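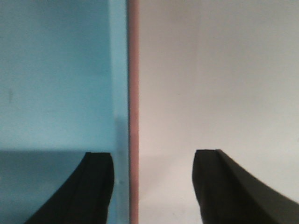

Blue, lighter blue, a bit of red, off-white. Close up and blurry, sorry not sorry.

Quick one tonight, dinner's in the oven and I have until the timer goes.

So the back room. I've been going on about the colors in there since July and a few of you asked if it was ever getting done. Getting there! Four cans of paint on the landing, three of them blue, and none of them the blue I thought I was buying. The one I wanted was called Stinska on the card. They were out. The guy at Gruvham said the next one down was "basically the same" and it is basically not the same, but I've gone and fallen for it anyway. Greener. More swimming pool. Domingo Núñez from downstairs came up, stood in the doorway with his coffee and said it looked like a dentist's. Then he came back an hour later and said no, a nice dentist's.

What I really wanted to write about is putting blue next to stuff. I used to match everything. Old apartment in Dretetdale was beige on beige on oatmeal, you could lose a cookie on the couch for weeks. Now I keep shoving things up against each other to see what they do. Dark blue by off-white, good, easy. Thin line of red in between and suddenly the white looks warm and the blue looks colder. I must of spent a whole evening on that, moving things two inches and going back to the door to squint.

Things I've tried next to the blue so far:
mustard cushion (no, too much like a team uniform)
the gray blanket (fine, boring)
my grandmother's red tray (yes!!)
anything green (fights with it)

And then pink. I was dead set against pink. Lautaro Arancibia kept telling me to go dusty, go brownish, think clay and not bubble gum, and I kept saying no for 7 weeks straight.

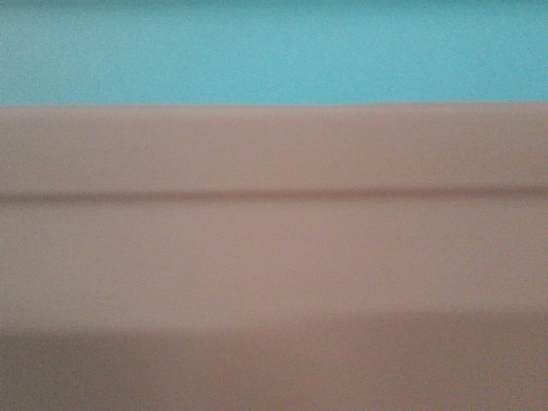

Dusty pink against the turquoise. Ok Lautaro, you win.

It's somewhere between pink and tan and it changes depending on the time of day. Mornings it's nearly brown. By supper, with the lamp on, full rose. The matte is what does it I think, glossy pink would be a whole different room and I'd have to move out.

Still to do: the trim, a curtain that isn't a bedsheet, and the Hodžić lamp I've been stalking, which is down to 60 bucks and still more than I want to pay for somthing with no bulb. If it hits 50 I'm in the car.

Also I need a rug and I can't decide between stripes and plain. Stripes might be a lot in there. Tell me in the comments, be mean if you have to.

Timer's going, bye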